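Tosthorpe Robotics Club Handbook
Section 4: Recording Laundry Runs at Home with the Jisto Hand Gripper

Contents | Previous: Charging and Storage | Next: Uploading to Mao

4.1 Before you start

By now you have signed out a Jisto kit, carried it home on the bus and explained to at least one relative that it is not a staple gun. This section covers setting it up and recording your share of the folding runs for the club's entry in the Stevuleck Cup.

The club needs 1,000 good runs in total by the end of January. A good run is one garment, picked up and folded on a bed or other soft surface, by you, holding the gripper. The arm in the workshop learns from whatever you hand in, and it has no taste of its own. If you fold like a raccoon, it will fold like a raccoon, in front of judges.

You will need:

The Jisto gripper, with both fingers fitted
One charged battery, plus the spare
The memory card in the small plastic case (leave it in the case until step 5)
3 garments, clean
A made bed

Note: "Made" means the top cover is pulled flat. Nobody is grading your hospital corners.

4.2 Setting up the gripper

1. Check the finger screws. They should be snug. If one turns under your fingernail, tighten it with the short hex key taped inside the lid.

2. Squeeze the handle fully and let go. The fingers should close evenly and spring back without a click. A click means the left linkage has popped off its post. Push it back on with your thumb and try again.

3. Wipe the lens with the gray cloth. Your T-shirt is not the gray cloth.

4. Fit the battery with the label facing you. It will also go in the other way around, with enough effort, and then it will stay there.

5. Insert the memory card and hold the power button until the light turns green. If it blinks orange, the card is full or backward. Try backward first.

6. Lay the gripper on the bed for a slow count of five so it can find level. Don't skip this one. Runs recorded without it come out of Mao tilted, and the arm then attempts to fold shirts up the wall.

CAUTION: Keep long hair, hoodie strings and lanyards clear of the handle. The fingers close gently. The gear behind them does not.

4.3 Setting out the garment

7. Turn on the lights or open the curtains, then leave them alone until you have finished. Changing the light halfway through confuses the tracker and ruins the run.

8. Drop the garment near the middle of the bed from waist height. Do not arrange it. New members always arrange it, and we end up with a robot that can only deal with laundry that has been folded once already.

9. Stand at the side of the bed with your feet where you can keep them. You should be able to reach both sleeves without climbing on anything.

10. Bring the gripper down over the garment with the fingers open and one on each side of a fold. Aim for a loose ridge of cloth. Press down until you feel the mattress give a little.

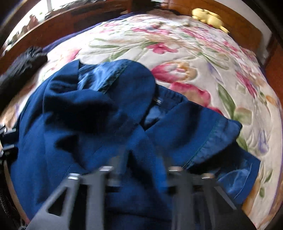
Figure 4-1. Fingers on either side of a fold, ready to close (step 10).

A patterned bedspread is fine. Flowers, stripes and cartoon dinosaurs have all gone through Mao without complaint. What Mao dislikes is a garment the same color as the bed, so if your cover is navy, save your navy shirts for somebody else's house.

Things around the edges of the bed are fine too. Pillows, bags and stuffed animals can stay. The judges' bedroom set at the Cup is cluttered on purpose, and last season our arm folded a washcloth beautifully and then tried to fold the remote.

4.4 Recording a run

11. Press the record button once and wait for the beep.

12. Close the fingers on the fold and lift slowly. If you would be embarrassed by how slow it looks, the speed is correct.

13. Spread the garment flat, releasing and picking it up again as often as you need. Use the gripper only. Your free hand belongs behind your back or in a pocket.

14. Fold in the sleeves, if it has them. Then fold bottom to top.

15. Let go, raise the gripper clear of the cloth, and press the record button again. Two beeps means the run is saved.

16. Pick up the garment, shake it out and go back to step 8. After 3 runs, switch to a different garment.

Note: A failed grab is not a failed run. If the cloth slips, go after it again and keep recording. The arm needs to see recoveries, given how often it will be making them.

CAUTION: Stop if the handle gets hot or your wrist hurts. A battery lasts about 93 minutes. Your wrist was not tested.

4.5 Runs that will be sent back

Mao checks every upload and returns the ones it can't use. Your own free hand in view is the usual culprit. After that come runs with no second beep, runs where the garment leaves the bed for good, and runs where a cat joins in. Cat runs are returned to you but the club keeps a copy, for morale.

If a whole card comes back, bring the kit to the Saturday session before recording any more. It is probably the lens or the left linkage, and both take less time to fix than another evening of shirts.

4.6 Packing up

17. Hold the power button until the light goes out. Remove the card after that, never before.

18. Put the card in its case and the case in the lid pocket.

19. Place the gripper in the foam with the fingers open. Closed fingers stretch the spring, and the replacement comes out of the pizza budget.

20. Write your run total on the sheet in the lid. Use a pen. Use numbers. "Loads" was entered twice last season and could not be added up.

Go on to Section 5 to upload your card.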